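Lulex Fabric Storage Unit
Assembly and Care Guide

Section 5. Fitting and Adjusting the Felt Panel

Complete Section 4 before starting. All corner bolts of the metal frame must be fully tightened.

Before you begin

Unroll the felt panel on a clean floor and leave it flat overnight. Felt that has just been unpacked holds the curve of the carton and is difficult to align. Do not iron the panel or place heavy objects on it.

CAUTION: Keep fingers clear of the retaining strip when closing it. The strip shuts under tension.

Fitting the panel

1. Stand the frame upright on a level surface with the Hindine label facing you.

2. Hold the panel against the frame with the sewn hem at the top. Both faces of the felt are the same and either may face outward.

3. Slide the hem into the top channel, starting at the left corner. Work toward the right in short movements.

4. Press the retaining strip over the hem until it clicks along its full length.

5. Let the panel hang freely, then fasten the lower hem. Leave the side edges until last.

6. Fasten the sides, alternating left and right. Leave 5 mm of felt beyond the strip on each side.

NOTE: On units 455 mm wide, the side strips are supplied in two lengths. Fit the longer length at the top.

Adjusting the tension

7. Look across the panel from one side. A slight bow is normal and does not affect use.

8. Where a crease remains, take hold of the felt beside it and draw it gently toward the nearest edge. Do not pull from a single point for longer than necessary – the fibers stretch and may not recover. 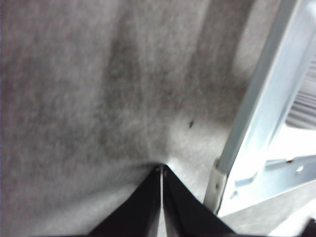 9. If the crease returns, release the nearest side strip, smooth the felt by hand and close the strip again.

Care

Gray felt shows variations in tone across its surface. Small dark specks may also be present in the material. Remove lint with a soft, dry brush. Do not use solvents, bleach or a stiff brush.

Check the retaining strips every February and press down any part that has lifted. Replacement panels are listed in the parts table on page 38 under Fladton Gray.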